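Wanted: one or two people to help me finish a parts-sorting robot (Grosham, shared workshop)

Hi all! I'm looking for a helper, maybe two, for a build I've been chipping away at in the shared workshop at Udholm, and I've reached the point where one pair of hands is silly. It's paid a little, it's mostly fun, and you don't need a degree in anything.

The project is called Dinu. The idea is simple enough to say and a pain to do: an arm and hand that can take odd-shaped car parts off a shelf and put them in the right crate. I picked car parts on purpose, as they're big, light, bendy and never the same shape twice. If Dinu can cope with a hubcap, I figure it can cope with most of what's in my garage.

I've spent $1,900 on it so far (please don't tell my family) and the budget for the rest is small, so you should enjoy making do.
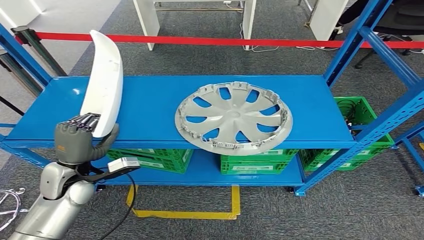 Dinu holding a curved white part, with the hubcap next in line on the blue shelf.

What I need help with:

Grip work. The fingers wrap nicely around long thin pieces, but flat round things are another story. I want to try lots of approach angles on that hubcap and write down every single one, including the embarrassing ones.

Cable tidying. There are a lot of cables. If you're the kind of person who owns more than one label maker, I want to meet you!

Code. It's all Python, some of it mine and some of it better than mine. You should be able to read someone else's script and change a few lines without breaking into a sweat.

Resetting the shelf. Somebody has to put the parts back between runs, over and over. I'll take turns with you, I promise.

Hours are 5 a week, evenings mostly, and I'd like to keep going until the end of May. Pay is $30 a session plus dinner from the place across the road - their dumplings are very good. You'll get your name on the write-up, and you can use the workshop tools for your own stuff while you're there.

You should be 18 or over, okay with kneeling on carpet tile for a while, and willing to do the short Cikadton safety intro before your first evening (they run the space, and they're strict about the stop button, as they should be). Total beginners are welcome for the shelf and cable side of things. For the code side, please have built something that moved, even if it moved badly.

To apply, leave a note on the Dinu page of the Cikadton members' board, or pin one to the corkboard by the door. Tell me what you've made, what went wrong with it, and which evenings you're free. I'll reply within 7 days.

Posted 2 December 2022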